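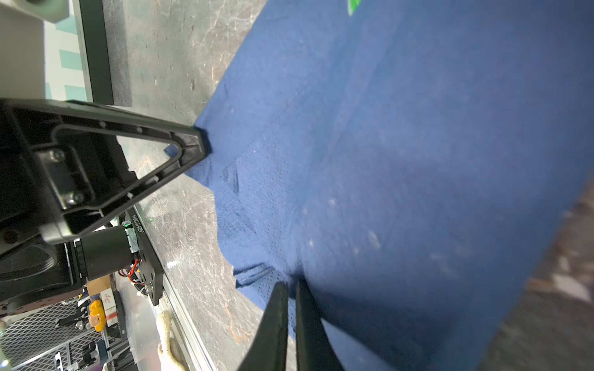 Wrist camera, one arm. Navy mesh on the marble-pattern top, both grippers in contact.

Print this page | E-mail this page

Bench notebook, cloth station
April, Thursday

Started 9:20. Kadir Dursun on the leader arms until lunch, me on the log and the resets. Flurina Pichler came in at 1 and took over the driving.

Question for the day is the same one as last week: can the two-arm setup fold a piece of knit cloth well enough that a person wouldn't redo it. Wostden wants an answer on laundry by the end of the month, because they are deciding whether the next money goes to folding or to bin sorting. My own view going in was that sorting is close and folding is a long way off. I'm writing down what we got so that I can't remember it as better than it was.

Cloth for today is the navy one. Fine mesh knit, soft, green tag on one edge. We picked it because the towels were getting too easy. A towel is stiff and thick, and when you grab two corners you have two corners. Mesh knit slides over itself, the hem rolls, and the folded-over part looks the same as the single layer from the cameras.

It also picks up lint like nothing else we have. Pale specks all over by mid-morning. I left them on. Kadir thinks the policy could start using the specks as landmarks, and he may be right, so I'll brush the cloth down before half the demos tomorrow and leave it alone for the other half.

Procedure, same as the towels:
Drop the cloth from elbow height, no arranging.
Flatten until there is one straight edge.
Fold in half, then in half again.
Release, back both arms off to home.
Pass if the four outside corners are within a finger width of each other and no hem is turned under.

Teleoperated first. 15 tries with Kadir driving. He passed 13. The two misses were both at the second fold, where the far layer crept when he dragged the near one across. He was unhappy with his times. He can do a towel in less than half of what the mesh took him.

Then the Dramport policy on its own, same cloth, same drop, 15 tries. It passed 3.

I ran the list twice in my head on the way to lunch to see whether I was being too strict. If I let the turned-under hems go, it gets 4. So the hem isn't what is costing us. Most of the failures are in flattening, well before any fold happens.

What flattening looks like when it goes wrong: one arm gets a decent hold on an edge and pulls, and you get a nice long straight side. The other arm is supposed to come in at the opposite side and hold while the first one moves to the next wrinkle. It comes down with its tips on the cloth next to the hem, not on the hem. The fabric bunches into a small ridge, the hem lifts up as a flap, and the arm reads that flap as an edge to be smoothed and goes for it again. Now the ridge is bigger. We watched it do this six times in a row on one try before Kadir hit stop.

A person does this without looking. You feel that you've got two layers between your fingers and you rub one off. We have no feel at the tips at all, only motor current, and the mesh is too thin to show up in it. Kadir tried driving with his eyes on the wrist views only and no direct look at the table, which is what the policy gets. His passes dropped off badly and he gave up after a few. I didn't score those as it wasn't part of the plan, but it's the most useful thing that happened today. If he can't do it from those views, I don't see why we expect the policy to.

Lunch. Argued about fingertips.

Current tips are the open triangular ones, printed here. They are light and they get under an edge well, and I like that we can see through them. Trouble is that thin fabric pushes up into the open part. When a corner goes in there it is sort of held, the arm thinks it has a grip, and then it drops out halfway through the lift. Kadir wants a solid web across the opening. Flurina says leave the shape and put a strip of something grippy on the inside face, so the corner never gets that far. She has used the sheet material from Çetinkaya before, on a job with thin plastic bags, and has an offcut in her drawer.

Did the strip first since it took ten minutes. Glued to one side only, left the other finger bare so we'd have a comparison on the same arm.

Afternoon, Flurina driving. She drives differently from Kadir. Slower, lower, and she keeps one hand planted on the cloth nearly the whole time. Kadir lifts and re-places. I think her style is better training data for mesh and his is better for towels. Mixing the two may be part of our problem, come to think of it, as the policy seems to start a plant and then change its mind and lift. Should split the set by driver and train them apart. Note for Kadir: this needs the driver name saved with every episode and I found a block from last month where the field is blank. Can we recover it from the time sheet?

The strip helps with picking up. It hurts with letting go. When she opens the fingers the mesh stays on the strip and comes up with it, and the fold she just made comes undone at that corner. She worked out a small sideways wipe on release that clears it. Fine for a person driving. I wouldn't want to count on the policy learning a wipe from the amount of data we have.

3:40, motor on the wrist plate warm to the touch but not alarming. Cable strain relief on the left arm needs redoing, the red and white lead has too much loop in it and I don't want that catching a sleeve or a sheet. Zip tie for now. Also somebody please move the coil of cotton rope off the end of the table or say what it's for. It has been by the rail since the knot trials.

Other chores, for the Wostden summary, as things stand on our bench and no further:

Towels, half fold and half again: works. I'd leave it running and go do something else in the room. I wouldn't leave the building.

Socks into a bin: works when they are apart from each other. In a pile it takes two and is pleased with itself.

Wiping the table top: works for dry crumbs. It doesn't know what a stain is. The top has rusty-looking veining and scratches in it, and the policy will happily go back over those while leaving a smear of glue a hand away. We could change the top, but people's kitchens have patterned tops too.

Coiling rope: person can do it through the arms, policy can't.

Knit shirts, sheets, anything that drapes: no. Mesh today is the best evidence we have for that.

The part that bothers me with all of these is the setup. Somebody has to bring the cloth, drop it in reach, and take it away. On the towel runs the arms do the folding and I do everything else, and I'm busier than if I'd folded the towels. Zumia's people raised this when they visited and we gave them a vague answer about conveyors. For a laundry with a steady feed of one kind of towel, I can see it paying. For a house, where a load is a shirt and a fitted sheet and one of every other thing, I can't, and I'd rather we wrote that in the summary than have it come up in the meeting.

Flurina disagrees and asked me to put it down. Her point is that speed and neatness don't matter at home if it runs while you are out, and that a person living alone with bad hands would take a badly folded shirt over none. Fair. But it has to finish. Badly folded would be fine with me. What we have mostly is not folded, with two arms pawing at a ridge.

Kadir came back at 4:30 with a printed tip with the web closed. Heavier, and the screw holes in the base are a hair tight, so he is drilling them out instead of printing again. Not tested today.

For tomorrow:
Closed tip, no strip, same mesh, policy only.
Brushed and unbrushed, alternate.
Ask Dramport whether the stop rule can watch for the same motion repeated, so it gives up and re-drops the cloth. A re-drop costs us a few seconds and it would have saved most of this morning.
Fix strain relief properly.
Find time sheet for the blank episodes.

Arms homed and powered down 5:15. Cloth left on the table.

Search notebook: enter keyword Go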